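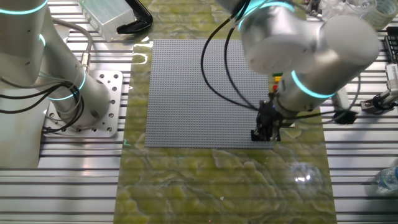

Vollunel College
Introduction to Product and Interior Design
Handout for Unit 3: Modules, grids and fit

Before the session, read sections 1 to 4. Section 5 will be done in class, so bring a ruler, a pencil and squared paper. A calculator is useful but not required.

1. What a module is

A module is a size that other sizes are built from. If a designer picks a module of 300 mm, then a cupboard may be one module wide, or two, or three, and so on. It will not be one and a bit. The module can be a length, an area or a volume, but in this unit we deal mainly with lengths.

The word is also used for a part, as in "a shelving module" or "a sofa module". Both uses are common and you will meet both in catalogues. In your written work, please say "module" for the size and "unit" for the part. Marks are lost every year through mixing the two.

A grid is what you get when a module is repeated in two directions. Squared paper is a grid. So is a tiled wall, a sheet of stamps, and the floor plan of many offices. The lines of a grid need not be visible in the finished thing. In most rooms they are not.

2. Why designers use them

Parts made to a shared module can be swapped. A drawer unit that takes up one module can be taken out and a shelf unit of the same width put in its place, with no cutting.

Fewer sizes need to be made and stored. A workshop that offers doors in every possible width must either keep a very large stock or make each door to order. A workshop that offers four widths can make them in batches.

Drawing is quicker. Once the grid is set, many decisions have already been taken and the designer can give time to the rest.

There are costs too. Rooms are seldom an exact number of modules long, so something has to fill the space at the end. People also differ in height and reach, and a worktop height that suits the system may not suit the person using it. A strict grid can give a dull result if everything in the room lines up with everything else.

3. Nominal size and actual size

Students find this section the hardest, so go through it slowly.

The nominal size of a unit is the space it is allowed on the grid. The actual size is what you would measure with a ruler. The actual size is usually a little smaller, to leave room for a joint, a gap or a small error in making.

Take a wall tile that is 68 mm wide, laid with a joint of 10 mm. The tile and its joint together take up 78 mm. That is the nominal size, and it is the figure to use when setting out a long run. The tile itself is still 68 mm.

When counting joints, look at the ends. A row of tiles with bare edges at both ends has one joint fewer than it has tiles. If there is a joint at one end as well, the numbers are equal. If there is a joint at both ends, there is one more joint than there are tiles. Draw the row before you do the sum.

The difference between the size asked for and the size allowed in practice is called the tolerance. It is normally written after the dimension with a plus and minus sign. Small errors add up along a row, and this is why long runs are set out from a centre line or from a fixed point at one end, with checks along the way.

4. Families of sizes

A system rarely has just one size of part. More often it has a family, where each member relates to the others in a simple way: each is double the last, or each is one step longer.

When you meet a new system, sort its parts by size before doing anything else. Lay them in a row, largest at one end. Gaps in the family show up quickly this way, and so do parts that are nearly the same and may not both be needed. Colour can be ignored at this stage. It is useful later for marking which part goes where, but it tells you nothing about fit.

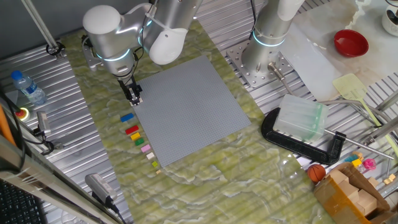
Fig. 1. Lego bricks in a row, with the smaller sizes towards one end, next to a studded grey baseplate.

Once the parts are sorted, note three things for each: its length, its width, and how it joins to its neighbour. Joining matters as much as size. Two parts may share a width and still be of no use together if one hooks and the other slots.

The Drostance shelving system, which we will use for the coursework, has a family of three shelf lengths and a single depth. The Flirkero range has more lengths but also two depths, and the deeper shelves cannot be hung from the shallow brackets. Read both data sheets and make a table of which parts will fit which. Copies are in the folder outside the studio.

5. Worked example and class exercise

A recess in a wall is 700 mm wide. We wish to run one row of the tiles from section 3 across it, with no joint against either side wall.

Nine tiles come to 612 mm. Nine tiles in a row need eight joints, so add 80 mm. The total is 692 mm, which leaves 8 mm over. Shared between the two ends, that is a gap of 4 mm at each side, to be filled with sealant. A tenth tile will not go in.

Now do the following on squared paper.

a) Repeat the example for a joint of half the width. Say how many whole tiles fit and how much is left over.

b) The same recess is to hold cupboards with a nominal width of 300 mm. Draw two ways of dealing with the space that remains, and write a sentence on which you prefer.

c) Choose a shelf, worktop or bookcase at home. Measure it and suggest what its module might be. Some will have none, and "none" is an acceptable answer if your measurements support it.

6. Terms to learn

Module: the basic size from which others are made.
Unit: a single part of the system.
Grid: a module repeated in two directions.
Nominal size: the space allowed for a part.
Actual size: the measured size of the part.
Tolerance: the error that is permitted.
Infill: a piece used to close a leftover gap.

Hand in section 5 at the Dimitriou Building office with your name and group on every sheet. Drawings in pencil are accepted. Tables for the Drostance and Flirkero parts are to be brought to the next session and should not be handed in.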